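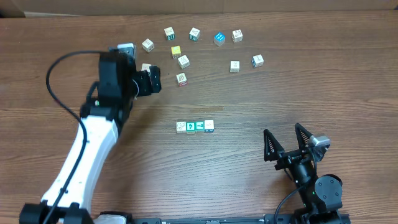 Paewai, January

Block row task: fourth block will not sit flush against the third

Posted by Aliki Stergiou

I am the faculty adviser for the student robotics project at Canham, and I am writing on behalf of a team of four students. Their assignment for the term is to have two arms build a straight row of wooden alphabet blocks from a loose pile. The left arm may gather blocks, but the rules of the course require that the right arm place the last one.

The first three blocks give very little trouble. The fourth is the difficulty. In many attempts it is released a short distance from its neighbor, and the judges will accept a row only if every block touches the next. The students have made 50 recorded attempts with the present settings, and 30 of them were marked as complete. The course requires a higher rate before the project may be entered in the Furside student meet.

The team uses an overhead view to choose a block and a wrist view for the final approach. The students would like to know whether they should change the way the block is released, collect more practice runs, or add a separate pushing motion at the end. They have already confirmed that both arms are fastened securely to the rail. Any guidance from schools that have attempted a similar task would be appreciated.

Henk Geerts

I supervised a comparable assignment at Darker for two terms. Before the students alter the release, I would ask them to review the approach from the wrist view. Our group lost several weeks to a fault that was plain in the recordings once someone looked at them in order.

Please have the team carry out the following checks.

First, confirm which block the program has selected. Blocks that carry the same numeral on their upper faces are easily confused when they are turned in different directions. If the program relies on the printed figure, a "4" lying upside down and a "4" turned on its side may be treated as separate objects or as the same one. Our students stopped using the print altogether and worked from the outline of the block.

Second, look at the angle of the block before the fingers close. A block that sits with its corners toward the fingers will turn as it is gripped, and it seldom turns by the same amount twice. The wrist should be rotated to match the sides of the block first. Strong wood grain and reflected light on the table can also upset the outline, so a plain mat is worth trying if the rules permit one.
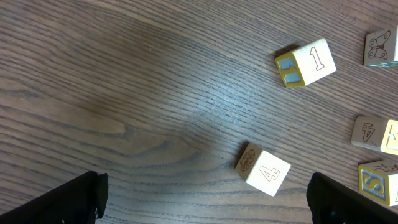

Third, the release

Lower the block fully before opening the fingers. Open them slowly, and only as far as needed to clear the sides. If one finger leaves the block before the other, the block will be carried a little way in that direction. We then had the arm close its fingers, move to the outer side of the last block, and press gently toward the row. It added a few seconds to each attempt and was allowed under our rules. I cannot say whether it is allowed under yours.

I would leave further practice runs until these points are settled. We had collected 340 before we understood that most of them repeated the same error.

Kha Lâm

just collect more data. we had 3,000 runs and it was fine

Tia Hartley

I wish to add one point to Mr. Geerts's reply, with which I generally agree. The adviser should examine where the right arm stands when it places the last block. When a forearm reaches across toward the middle of the table, it can hide part of the pile from the upper view, and the program may then hold an old position for any block behind the wrist.

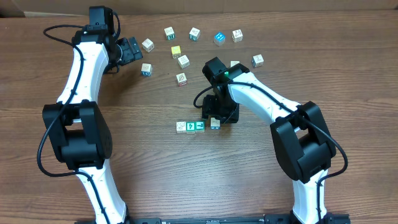

In our course we asked the students to withdraw the arm after each placement, take a fresh view, and only then plan the next movement. The written procedure now requires this step, and attempts that omit it are not counted toward the final mark. A pause also allows the team to record the space between the last two blocks and to enter it in the log, so that a change in settings can be judged fairly.

With regard to the previous reply, a very large number of runs is beyond what most student teams can collect in a term. I would advise Ms. Stergiou's team to change one setting at a time and to repeat the full set of 50 attempts after each change. The students should also ask the meet organizers in writing whether a final push counts as part of the placement. Furside has ruled on such matters before the day when asked early enough.

Aliki Stergiou

Thank you all. The pushing motion has been referred to the organizers. The team will begin with the wrist rotation on Wednesday, and I will post the results under this thread.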